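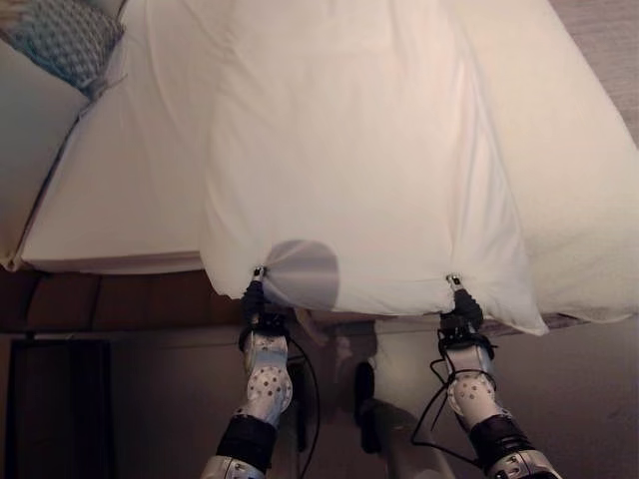 Kit Wirness « Lits et linge », réf. 934
Règles d'usage, balisage et fiches de poste pour robots à deux bras en chambre

Disponible. Expédié depuis notre atelier de Terkbridge.

Voilà un kit auquel nous tenons beaucoup ! Il est né des questions que nos clients nous posaient au téléphone, toujours un peu les mêmes : où se tenir quand le robot tire la couette, qui a le droit de le remettre en marche, que faire d'un drap resté coincé dans une pince. Nous répondions de vive voix, puis par courriel, puis avec des feuilles agrafées que les équipes photocopiaient de travers. Zoriana Tkachenko, qui avait la patience de tout noter, a fini par réunir ces réponses dans un seul classeur, et le classeur est devenu un produit.

Il s'adresse aux résidences, aux hôtels, aux internats et aux appartements d'essai où un robot à deux bras fait les lits ou aide à les faire. Il convient aussi aux organismes de formation qui veulent parler de règles avant de parler de performances (nous en connaissons, et nous les aimons bien).

Ce que contient le kit

- Un livret de 20 pages, relié à plat, qui tient ouvert sur une desserte.
- Deux rouleaux d'adhésif de sol, repositionnable sur parquet et sur sol souple.
- Un gabarit de 50 cm pour tracer la marge de passage.
- Des fiches de poste plastifiées : mise en route, changement de drap, arrêt, reprise, fin de service.
- Un panneau de porte réversible, « Robot en service » d'un côté, « Chambre libre » de l'autre.
- Un registre des incidents et des presque-incidents, avec de vraies lignes assez hautes pour écrire à la main.
- Un sac de mise à l'écart pour le linge abîmé.

Le sac se lave à 70 °C. L'adhésif, lui, ne se lave pas du tout, et on nous l'a déjà demandé.

Avant de commencer

Le livret s'ouvre sur la préparation de la chambre, et nous vous encourageons à ne pas sauter ce chapitre même si vous avez hâte de voir les bras bouger. Le lit doit être accessible du côté où travaille le robot, roulettes bloquées s'il en a. On ramasse les chaussons, les chargeurs, le livre tombé entre la table de nuit et le sommier. On passe la main à plat sur la couette pour y retrouver lunettes, télécommande ou doudou. Les coussins décoratifs, surtout ceux à franges, se rangent à part ou restent en tête de lit, hors du trajet du tissu, selon ce que vous aurez décidé pour votre établissement. L'essentiel est que toute l'équipe fasse le même choix et qu'il soit écrit.

Tracez ensuite la marge au sol avec le gabarit. Elle se compte depuis la position la plus éloignée que les bras peuvent atteindre, linge compris. C'est un point sur lequel nous insistons lourdement (pardon aux habitués !) : un drap tenu par deux pinces prend bien plus de place que les bras eux-mêmes, il descend au milieu, il déborde sur les côtés, et un coin peut pendre assez bas pour qu'on marche dessus.

Pendant le travail

Une seule personne est responsable du robot à un moment donné. Son prénom figure sur le panneau de porte. Elle garde l'arrêt d'urgence à portée de main et ne plie pas les serviettes en même temps, aussi tentant que cela paraisse quand la matinée est chargée.

On n'aide pas le robot à tirer. Si un pli se forme, si l'ourlet glisse, si la couette part de biais, on demande l'arrêt, on attend que les deux bras soient immobiles, et alors seulement on s'approche. Les doigts ne vont jamais entre une pince et le tissu. Les manches amples, les lanières de badge et les cheveux longs sont attachés avant d'entrer.

Surveillez aussi les câbles. Sur beaucoup de modèles, ils forment des boucles souples le long des avant-bras, et une boucle peut accrocher un bouton de housse ou le cordon d'une taie. La fiche « mise en route » prévoit un tour visuel de chaque bras, à gauche puis à droite, avec une case à cocher pour chacun.

La prise du tissu

Nos fiches recommandent de saisir les draps par l'ourlet, là où la couture supporte le mieux la traction, avec deux points de prise assez écartés pour que le bord reste lisible pour l'opérateur. Un bord qui s'affaisse un peu entre les pinces n'a rien d'inquiétant. En revanche, un tissu tendu comme une peau de tambour doit faire réduire l'effort de traction, dans les limites fixées par la notice du fabricant. Pour les linges fins ou déjà fatigués, faites un essai avec une pièce réformée, et gardez-la pour les essais suivants.
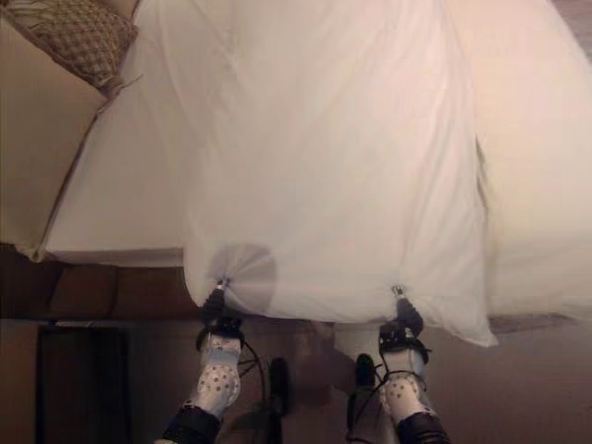 Après le travail

Les bras reviennent en position de repos, les pinces vides. On regarde les embouts, on retire les fils et les peluches avec une brosse sèche, on remet le panneau du côté « Chambre libre ». Le linge accroché ou percé part dans le sac de mise à l'écart, avec la date et le numéro du robot. Deux mots suffisent dans le registre, « ourlet tiré, côté fenêtre » par exemple. Les presque-incidents comptent autant que les autres : une personne qui a dû reculer, un câble qui a frôlé la lampe, une porte ouverte sans frapper.

En présence des occupants

Une chambre est d'abord le lieu de quelqu'un, et tout un chapitre du livret y est consacré. On frappe, on explique ce qui va se passer, on demande l'accord, et un refus ne se discute pas. Le robot ne travaille jamais sur un lit occupé. Si votre machine enregistre des images, l'occupant doit le savoir à l'avance, et savoir aussi à qui s'adresser pour en parler.

Ce que le kit ne remplace pas

Il complète la notice de votre robot et votre propre évaluation des risques, sans s'y substituer. En cas de contradiction, suivez la notice et écrivez-nous, nous corrigerons volontiers la fiche. Le kit ne vaut ni certification ni attestation de formation.

Compléments possibles

Recharge Ullholm : adhésif de sol et registre vierge, pour les équipes qui déménagent souvent leur robot d'une chambre à l'autre.
Porte-fiches Akpan : support à pince pour chariot de ménage, format du livret.
Fiches de poste supplémentaires : housse de couette, alèse, lit superposé (celle-ci est longue, prévoyez un café).

Questions fréquentes

Peut-on photocopier les fiches ? Oui, à l'intérieur du même établissement, autant que vous voulez.

L'adhésif laisse-t-il des traces sur un parquet ciré ? Sur une cire récente, cela peut arriver. Posez un petit morceau sous le lit, laissez-le une nuit et regardez.

Le livret existe-t-il en d'autres langues ? En anglais et en ukrainien pour l'instant, au même prix. Précisez la langue dans le champ « Remarques » de la commande.

Faut-il un kit par robot ? Un kit par étage convient très bien, à condition que chaque robot garde son propre registre.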